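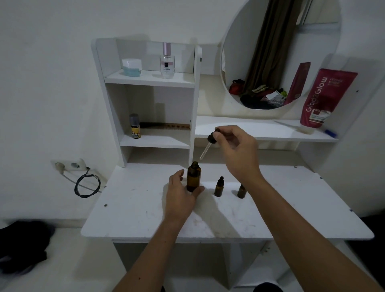 Bottle and dropper task, manual run at the white desk. Filling position, right hand on the dropper.

September, equipment planning notebook, entry 11
Kept by B. Aguirre. Copies to the Taner and Ilie groups.

Purpose of entry: to settle what must be purchased before the bottle-handling task is moved from hand demonstration to the Tritine bench arm, and what can be deferred to the next budget period.

The task as defined for planning: draw liquid from a large amber bottle with a glass pipette, transfer it to small amber bottles, and close each bottle with its own dropper cap. The demonstrations are done by hand on ordinary furniture. The bench arm will not have that advantage. A person steadies the bottle with one hand and holds the dropper with the other, and any single-arm purchase must replace the steadying hand with a fixture. The first draft of the budget omitted this item. It has now been added.

Items under review:

Fixture plate with clamps for one large and three small bottles. Pladico has been asked to quote. The clamps must accept both sizes without a tool change.

Soft fingertips for the gripper. The rubber bulb must be squeezed gradually, and the hard tips supplied with the arm are not suitable. Two sets requested, one as a spare.

Wrist torque sensor for the threaded collars. Lead time quoted at 16 weeks. This is the longest item on the list and determines the start date.

Glass pipettes and caps, consumable. A first order of 500 is proposed. Breakage during early trials is expected to be high, and the price per piece does not improve until that quantity.

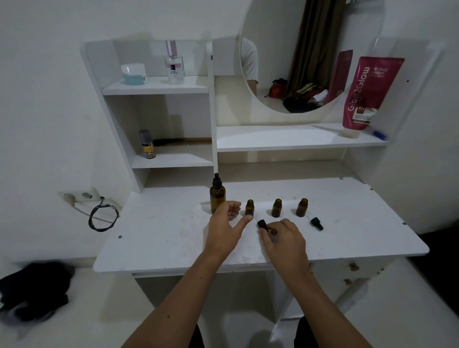
The caps raise a further question of bench space. Once a cap is removed it has to be put down somewhere, and on a flat surface a pipette may roll or touch the work area. I have therefore asked for a small rack to be included in the Pladico quote, with one slot per cap. If the rack is priced separately it should be charged to consumables and not to the fixture line.

A second arm was discussed with the Ilie group at 11:28. It would remove the need for the clamps, but the cost cannot be supported in this period. Deferred. The fixture plate should be drilled so that a second arm can be mounted later.

Open points:
Pladico quote for plate and rack, not yet received.
Taner to confirm whether their spare torque sensor may be borrowed.
Spill tray: size to be decided after the plate drawing is approved.

B. Aguirre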